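Plurnurov Mallden 12-Volt Camper Power Kit
Set-Up Guide, Section 4: Wiring the Accessory Circuits

Welcome to the fun part! By now the battery is strapped down (Section 2) and the main cable has been run from the front of the van to the back (Section 3). In this section you'll mount the distribution panel, run a wire to each accessory, and put a fuse in every circuit. When you're done you'll have lights, a fan, a water pump and somewhere to charge your phone, all running off the house battery.

Take your time with this one. Most people spread it over two evenings, and the neater you are now, the happier you'll be when you want to add something next August.

Applies to: kit 1145 (standard) and kit 2091 (long van). Where the two differ, the step says so.

4.1 Before you start

You will need:
Wire stripper and a ratcheting crimp tool
Multimeter
Phillips screwdriver
Drill, with a small bit for pilot holes
Masking tape and a marker for labels
The bag of ring terminals and butt connectors from the kit
The fuse assortment from the kit
Wiring diagram, sheet 205

CAUTION: Disconnect the negative cable from the house battery before you touch any wiring in this section. Tape the loose end and tuck it well away from the battery post. Leave it that way until Step 21.

CAUTION: If your van has a solar panel or a shore charger already hooked up, disconnect those too. A solar panel keeps making power whenever there's light on it, even on a gray afternoon. Cover it with a blanket before you unplug it.

NOTE: Sheet 205 is printed on both sides. The standard kit is on the front and the long van kit is on the back.

4.2 Mounting the distribution panel

Step 1. Pick a spot for the panel. Inside a cabinet is great, as long as you can reach it without unloading everything you own. Keep it well clear of the water tank and the sink drain.

Step 2. Hold the panel against the wall and mark the corner holes through it.

Step 3. Check behind the wall. Look for cables, gas line and the outer skin of the van. If you can't see behind it, measure the depth and wrap tape around the drill bit as a stop.

Step 4. Drill the pilot holes and screw the panel on. Snug is enough. The plastic ears can crack if you lean on them.

Step 5. Mount the negative bus bar next to the panel, with enough room between them to get your fingers in.

NOTE: Leave the clear cover off for now. Put it somewhere you won't step on it!

4.3 Running the wires

Step 6. Lay out the route for each accessory with string first. It sounds fussy, but string is cheap and it bends around corners the way wire does.

Step 7. Cut a red wire and a black wire for each accessory, following the string and adding a hand's length at both ends.

Step 8. Label both ends of every wire before you pull it. Masking tape and a marker work fine. Write the name of the accessory in full. "Fan" is good. "F" could be fan, fridge or furnace, and you'll be lying on your back with a flashlight in your teeth when you have to guess.

Step 9. Pull the wires through. Wherever a wire passes through metal, fit one of the rubber grommets from the kit. A bare metal edge will saw through insulation as the van shakes.

Step 10. Clip the wires down along the route. On kit 2091, the run to the rear lights goes up and over the side door, and the extra clips for it are in the bag marked Momano.

CAUTION: Don't run 12-volt wires in the same channel as household-voltage shore power wiring.

4.4 Crimping the ends

A good crimp is a beautiful thing, and it's easy to learn. Practice on a few scraps first.

Step 11. Strip enough insulation for the bare copper to fill the barrel of the terminal, with no strands left outside.

Step 12. Slide the terminal on and squeeze until the ratchet lets go.

Step 13. Tug it. Really tug it! If it slides off in your hand, cut the end back and do it again.

Step 14. Connect the black wires to the negative bus bar and the red wires to the numbered outputs on the panel, in the order shown on sheet 205.

TIP from Hélder Fonseca, who wired our demo van: "Bend a little loop into each wire before it reaches the panel. The day you need to redo a terminal, that loop is your spare wire."

4.5 Choosing and fitting the fuses

Each circuit gets its own fuse. The fuse protects the wire, so the rating has to suit the thinnest wire in that circuit as well as the accessory on the end of it. Sheet 205 lists the right rating for every circuit in the kit. For anything you bought separately, follow the accessory maker's instructions, and never go above what the wire is rated to carry.

Blade fuses are wonderfully simple. Two metal blades, a plastic body, and a thin link inside that melts when too much current goes through it. The rating is normally printed on the top edge. Go by the printed number and treat the color as a backup, especially in poor light, where pale colors are hard to tell apart.

Some accessories are happier with their own fuse in a separate holder near the battery. The water pump in this kit is one. If you're adding a Peixoto roof fan, that's another.

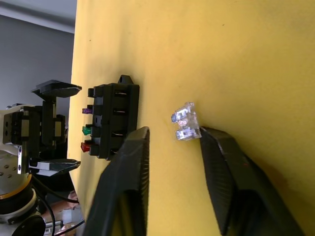 Clear blade fuse lying beside a black fuse holder block.

Step 15. Sort the fuses by rating and check each one against sheet 205.

Step 16. Test each fuse with the multimeter set to continuity. A beep means the link is good. New fuses are rarely bad, but it only takes a moment.

Step 17. Line up the blades with the slots and push the fuse straight in with your thumb until it stops. It should feel firm. A fuse that wobbles will get hot at the contacts.

Step 18. For the pump, splice the separate holder into the red wire as close to the battery as you can manage, then fit the fuse.

Step 19. Write the circuit names on the label sheet and stick it inside the cover.

CAUTION: Never replace a blown fuse with a bigger one to "see if it holds." Find out why it blew. Never bridge a fuse with wire or foil.

4.6 Powering up

Step 20. Switch every accessory off. Go over the panel once more and look for stray strands, loose screws and wires on the wrong output.

Step 21. Reconnect the negative cable to the battery. A tiny spark is normal if something in the van has a standby light. A big one means stop, disconnect, and go back to Step 20.

Step 22. Set the multimeter to DC volts and measure between the panel's main input and the negative bus bar. It should match the reading at the battery very closely.

Step 23. Switch on one accessory at a time, starting with the lights. This is the moment — enjoy it!

Step 24. Run the pump only if there's water in the tank. It doesn't like running dry.

Step 25. Snap the clear cover on. Reconnect the shore charger if you have one, then the solar panel, and take the blanket off.

4.7 If something doesn't work

One accessory is dead: Check its fuse, then its black wire at the bus bar. Loose grounds are the usual culprit.

Everything is dead: Check the main fuse by the battery, then the negative cable.

Lights are dim at the far end: Measure the voltage at the light. If it's well below the battery reading, look for a poor crimp along the run.

Fuse blows right away: Disconnect the accessory and fit a new fuse of the same rating. If it blows again, the wire is shorted somewhere. Start with the grommets.

Fan runs backward: Red and black are swapped at the fan. Switch it off, pull the fuse and swap them back.

Keep your spare fuses in the small bag and hang it on the hook inside the cabinet door. Continue to Section 5, Fitting the Battery Monitor.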